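**Cougar on the Sudon River trail? Color me doubtful**

**mudhen_91** - November 1, 2018

The Vanden paper ran another cougar story this week. A guy driving home past the Sudon bridge saw "a big tan cat with a long tail" cross the road at dusk. No photo, no tracks, no hair. Sightings like this come in every fall, and the ones I've been able to follow up were a yellow Lab, a coyote with mange and a house cat with nothing near it for scale.

Has anyone on here got something better than a story?

**ridgerunner**

I have a deer carcass from July, north side of Dow Marsh. Neck bitten, covered over with leaves and grass. Coyotes don't cover a kill.

**mudhen_91**

Bobcats do. Did you measure the bite marks?

**ridgerunner**

No, I had a dog with me and it was getting dark. A bobcat isn't taking down a full-grown doe though.

**mudhen_91**

They can, not often. Or it got hit on the road, walked off and died, and something found it later. I'm not saying you didn't see it. I'm saying it doesn't get us to a cougar.

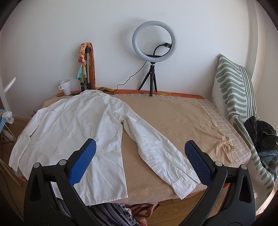
And the tracks people post are no better. If there are claw marks in front of the toes, it's probably a dog. Put a ruler next to it and take the picture from straight overhead.

**Flundeck**

I run two trail cams out by Dow Marsh and went through 124 clips last weekend. Deer, raccoons, one skunk, 27 of the same turkey flock. No cat of any kind, not even a bobcat.

**ridgerunner**

Two cameras on a marsh that size doesn't prove a thing. A young male can pass through in one night.

**Flundeck**

Agreed, it doesn't. But people keep telling me there's a pair living there with kittens - that should show up sooner or later.

**oldsnag**

The state did confirm one a couple counties west, so it's not crazy.

**mudhen_91**

Got a link? I've heard that one for years and the county keeps changing.

**oldsnag**

I'll look for it tonight.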